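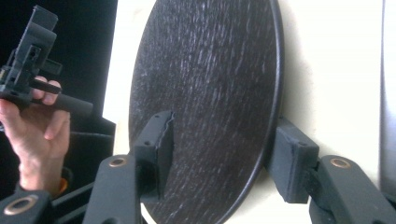 Dark round wooden disc, beveled rim, grain running on the diagonal.

How to Oil a Dark Wooden Round Without Ruining Your Weekend
Posted by Mayu Wada, 23 September 2022

Every household I know has a round piece of dark wood that began life as something respectable and now lives under the fruit. It might be a serving board or a stand for a teapot you don't use. Mine came from a closing sale at Gundberg, where the tag said "round, dark" and left it there. Whatever you call yours, it will want oil eventually, and dark wood is fussier about this than the pale stuff. Pale wood hides dust. Dark wood puts it on display.

First, find out what's already on it. Put a drop of water on the back and go make coffee. If the drop is still sitting there like a bead when you return, there's a finish on the wood and oil will only slide around on top. Wipe it down, wax it if you must, and enjoy your free afternoon. If the drop has sunk in and left a mark, carry on.

You will need:
Food-safe mineral oil
Two lint-free cloths (old T-shirts are fine, old towels are not)
A gray scouring pad, the fine kind
Dish soap, very little
Something to stand the round on while it dries

Wash it quickly in warm water with a dot of soap, both sides, and don't let it soak. My aunt soaked one overnight in April and now owns a shallow bowl. Dry it with a towel and leave it on its edge until the next day. Flat on the counter, one face dries and the other sulks, and you get a warp.

Next, the pad. Follow the grain. On a round this is harder than it sounds, as there's no straight side to tell you which way you're going, and the hand wants very badly to go in circles. Tilt the piece toward a window until you can see the streaks, then put a bit of masking tape on the back showing their direction. Go lightly. You're knocking down fuzz, and on very dark wood you also have no idea how deep the color goes. I found out on a Pernesard tray. It goes about as deep as a coat of paint.

If your round has a beveled rim, do it last and by hand, with the pad folded over one finger. The rim catches the light, so every scratch there will be the first thing your mother-in-law sees.

Wipe off the dust with a barely damp cloth. Wipe it again. Now put on the oil, a small puddle in the middle, pushed outward. Do the back and the rim too. People skip the back – then they write to me.

Leave it for 2 hours, wipe off everything that hasn't soaked in, and stand it up again. Hold it by the rim when you move it, or you'll be admiring your own thumbprints until the next coat. A plate rack works well. I use the Ninh one with the wide slots, which was sold to me for records.

Check it the next morning. If the surface feels greasy, buff it some more. If it looks thirsty in patches, give it a second thin coat and the same wait. Three coats is plenty. A reader of the old Sutileck forum once claimed 16, and I believe the board is still damp.

Spread the used cloths out flat to dry before you throw them away, and put the fruit back when the wood no longer marks a paper napkin.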